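Chapter 4
Surfaces: Where Things Meet

In this chapter
4.1 What a surface is
4.2 Rough, smooth, shiny, dull
4.3 Friction at close range
4.4 Why water beads on some things and soaks into others
4.5 Coatings and finishes
4.6 Wear

Run your thumb across the cover of this book, then across one of the pages. You could tell the two apart with your eyes shut, and you could do it in less than a second. Your thumb has picked up differences in height far too small to see, and it has done so without any training at all. What a wonderful instrument to carry around on the end of your hand! Most of this chapter is about what your thumb already knows, and about how we can measure it, explain it, and put it to use.

Chapters 1 through 3 dealt with the insides of materials. We looked at how atoms pack together in metals, how long chains tangle up in plastics, and why a ceramic mug shatters when a steel one only dents. All of that matters, and you will need it again here (if the section on chains in Chapter 3 is still hazy, go back to it before you start 4.4). But when you pick up a mug, you touch only the outside of it. Light bounces off the outside. Paint sticks to the outside, and rust usually starts there. For a great many everyday questions, the thin outer skin of an object is the part that counts.

And that skin really is different from the material underneath. An atom deep inside a block of iron has neighbors on every side, pulling on it evenly. An atom at the surface has neighbors below and beside it, and on the open side it has only air. It is pulled inward more than outward, and it is ready to grab hold of whatever comes along: oxygen, water, grease from a fingertip. This leftover pull is called surface energy, and it will turn up in nearly every section that follows. Get comfortable with it early and the rest of the chapter goes much faster.

Smooth compared with what?

We use the word "smooth" loosely in daily life. A road is smooth if the car doesn't rattle. A lake is smooth if there's no wind. A kitchen table is smooth if a pencil writes cleanly on paper laid over it. Each of these is a fair use of the word, and each one refers to bumps of a completely different size.

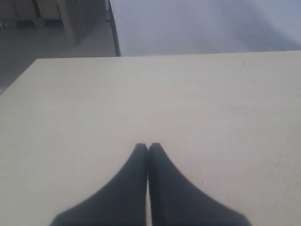 Figure 4.1 A smooth, matte tabletop. Pale surfaces like this one can show faint shading and small dark marks.

Engineers get around the problem by always saying which size of bump they mean. Roughness is the name for the finest bumps and grooves, the ones left behind by sanding, molding, or cutting. Waviness is the name for broader rises and dips, wide enough that a ruler laid on edge may rock a little. Form is the overall shape: whether a thing meant to be flat is truly flat, or whether it sags in the middle. A surface can score well on one of these and badly on another. A sheet of window glass that has bowed under its own weight has very low roughness and poor form. A cast-iron griddle can be the other way around, nicely flat overall and gritty to the touch.

The difference between matte and glossy comes from this same idea. A mirror is so even at the smallest sizes that light arriving from one direction leaves in one direction. On a matte surface the tiny bumps face every which way, so the light scatters and you see a soft, even color with no sharp reflection. Here is the part students often find surprising: a matte surface can still feel smooth. Light is sensitive to bumps much smaller than the ones your skin notices, and so your eye and your thumb may give you different reports about the same object. Both reports are correct.

A case from the workshop: the Clorbridge benches

The town of Clorbridge has a long tradition of furniture making, and its trade school still teaches finishing by hand. New students there are given a plain board and a stack of sandpaper sheets in different grits. The grit number tells you how fine the abrasive grains are, and higher numbers mean finer grains. Students start at 300, move up to 500, and finish at 1,000, wiping the board clean each time.

After the first sheet the board looks dull and scratched. After the second the scratches are still there, only narrower and closer together. After the third, if the light is low and comes from the side, a faint sheen begins to appear. Nothing has been added to the board. All the student has done is swap large scratches for small ones, again and again, until they are too small to scatter much light. It's a terrific thing to watch, and we urge you to try it yourself in Activity 4A.

The wiping is as important as the sanding. A single coarse grain left behind from an early sheet will plow a groove right through the finer work. Many a beginner at Clorbridge has gone all the way back to the first sheet over one stray grain.

Words to watch for

Surface energy: the extra energy held by a material at its boundary.
Roughness: the smallest bumps and grooves on a surface.
Waviness: wider rises and dips.
Form: the overall shape of a surface.
Asperity: a single tiny peak on a rough surface.
Wetting: the way a liquid spreads, or fails to spread, on a solid.

Before you begin Section 4.1

Collect five flat things from around your home or classroom. A plate, a cutting board, a magazine, a tile, and a scrap of cardboard would make a fine set. Put a single drop of water on each and look at it from the side, with your eye level with the surface. On some the drop will stand up tall and round. On others it will slump into a puddle, and on the cardboard it may start sinking in while you watch. Make a quick sketch of each drop and label it with the name of the object.

Keep your sketches somewhere safe. You will add angles to them in Section 4.4, and in Section 4.5 you will rub a little candle wax on each object and draw the drops over again.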